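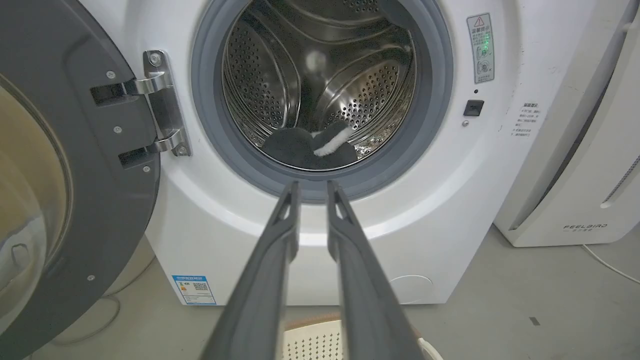 Fig. 3 – Door fully open, drum and grey seal.

Laundry Set-up Guide, Section 4: Emptying the front loader
December 10, 2025
By Cyprian Zalewska

1. Wait for the door to unlock. Don't yank it.

2. Swing the door right back on its hinge. Hinge plate screws should be snug – check every April.

3. Look in the bottom of the drum first. Small dark stuff sits down there and is easy to miss, esp. socks. Feel behind the baffles too.

4. Run a finger round inside the rubber seal. Coins, lint, hair ties. Wipe dry with an old tea towel.

NOTE: Warning label is on the front panel, right of the door. Printed in Chinese – English copy is in the Farlow binder, page 30. Leave the label on.

5. Basket on the floor in front of the machine, close in. Not on top of the dryer. Long side facing you if theres room.
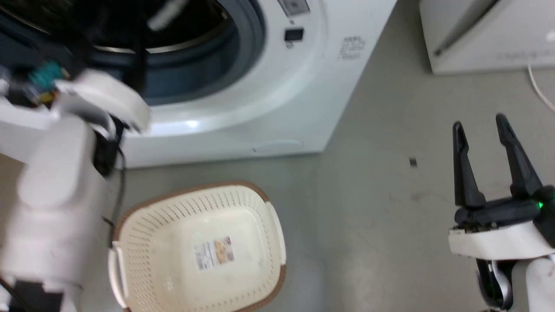
Fig. 4 – Basket on floor below the door, ready to load.

6. Lift items straight across into the basket. Big things last, sheets in two goes.

CAUTION: Don't lean on the open door. Replacement hinge is part no. 515 from Biltgate and they are slow to send.

CAUTION: Keep cords and straps clear of the seal before closing. A pinched seal will leak.

7. Spin drum once by hand, check agian for strays. Leave door ajar overnight.

Filter cleaning – see Section 5. Questions to Sieglinde Brinkmann, ext. 423.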